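Bornunum Clinic Opens Saturday Hours for Knee Replacement Patients

People waiting for a new knee in the Bornunum area will soon have an easier time getting ready for the operation. The Ukside Joint Center is adding a Saturday clinic in January, and anyone who has already been put on the list for surgery can sign up for a place without going back to their own doctor for another referral.

The clinic is meant for the stretch of weeks between the day a surgeon says yes and the day of the operation itself, which many patients find is the hardest part to fill. A knee that hurts is a knee you don't want to use, and the muscles at the front of the thigh get weaker very quickly when you stop using them. Those are the same muscles you'll be asking to get you out of bed and down the hall on the first day with the new joint, so it makes good sense to give them some attention beforehand.

Nadhirah Nasution, the physical therapist who will run the Saturday sessions, has been working with knee patients at Ukside for most of her career and has wanted something like this for a long time. "I meet so many people for the first time when they're already sore and tired and a bit scared," she said. "I'd much rather meet them when they can still laugh at my jokes. We can practice with the crutches, we can talk about the stairs at home, and they can ask me the thing they forgot to ask the surgeon."

Each session lasts two hours, starting at 9:30 in the morning, with a break for coffee in the middle. The first hour is given over to exercises, most of them done sitting in a chair or lying down, and everyone goes at their own pace. You might straighten the leg and hold it for a slow count of five, or slide the heel back toward you along a mat, or simply stand up and sit down again a few times with a hand on the chair arm. The second hour is for talking — pain medicine, swelling, how to sleep, when you can drive again, what to do about the dog — and husbands, wives, grown children and good neighbors are all welcome to stay for it.

Groups will be kept to 20 patients, and there is room for 40 people in all once family members are counted. Patients are asked to come to three sessions if they can, though one is a good deal better than none. The cost is covered for anyone having surgery at the center. People who are having their operation somewhere else can still come, and the front desk will go over the fee with them.

The money to start the program came from the Saltia Fund, a local charity that gave $2,864 for mats, walking frames, a set of practice steps and a raised toilet seat (which Nasution says gets more questions than everything else put together). The charity has also paid for a printed booklet in large type, with drawings of all the exercises, and some 2000 copies will go out to doctors' offices and libraries before the first session.

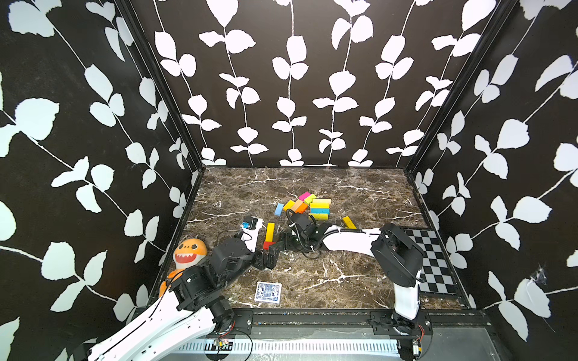

Getting the house ready is a big piece of the second hour, and Nasution likes to begin with the floors, because a person on crutches spends a lot of time looking down at them. Loose rugs should be rolled up and put away, cords tucked against the wall, and the path from the bed to the bathroom left wide enough for a walking frame, with a lamp you can reach before you stand. Busy surfaces deserve a thought as well. A dark brown marble pattern with white and light gray veins wandering across it can be a handsome thing to live with, but a pale cord or a dropped sock may be hard to pick out against it when you're tired, so it's worth going over the floor a little more carefully before you set off across it. A chair with firm arms and a fairly high seat is the other thing she asks everyone to find, and to try out well ahead of time.

Patients who can't manage the trip on a Saturday needn't feel left out. The center will hold a shorter version of the talk by phone on Monday evenings, and the booklet can be mailed to anybody who asks for one. Free parking is available on the Zamfir Street side of the building, where the entrance is level with the sidewalk and there are benches just inside the door.

As with any exercise, people who have heart trouble, who have fallen lately, or whose knee has suddenly become hot, red or much more swollen should speak to their doctor before coming along. Everyone else should wear loose pants and the flat shoes they feel steadiest in, and bring a list of the medicines they take. Places can be booked at the Ukside front desk or by calling the center during office hours.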